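4.3 Recording a Two-Handed Table Task

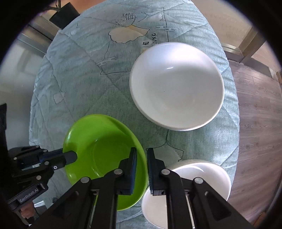

Yurii Yatsenko asks whether both grippers have to be started at the same moment. They do not. The Kelar recorder aligns the two streams afterward from the sync tap in step 4, provided both units were started before the tap.

Before you begin, complete the finger calibration in 4.2 for each gripper. Calibration is lost when a finger pad is replaced.

1. Place the dishes on the table within reach of both hands. Do not mark their positions. Start positions should vary between takes.

2. Switch on the left gripper, then the right. Wait for a steady status light on both.

3. Press Record on each unit.

4. Hold the grippers over the table and touch the finger tips together once. This is the sync tap.

5. Carry out the task at a steady pace. Close the fingers on the rim of a plate or bowl until it is held, then stop squeezing.

6. Release the dish fully before moving away. Hold both grippers still for 2 seconds.

7. Press Stop on each unit and enter the take number in the session sheet.

Note: A take with no sync tap cannot be repaired. Discard it and record again.

Note: If one hand has no part in a step, keep that gripper open and in view of the other one. Do not put it down during a take.

CAUTION: Glazed dishes can slip when gripped by the rim. Keep lifts low, and keep bare fingers clear of the linkages while the trigger is held.

CAUTION: Do not steady a dish with your free fingers. The recorder does not log them, and the robot will be trained on a grasp it cannot repeat.

Storage

Each unit holds 156 takes at the default length. Copy the takes to the Bovport station when the counter reaches 11 remaining. Takes are deleted from the gripper only after the station shows Verified.

For dropped frames or a failed alignment, see 6.1.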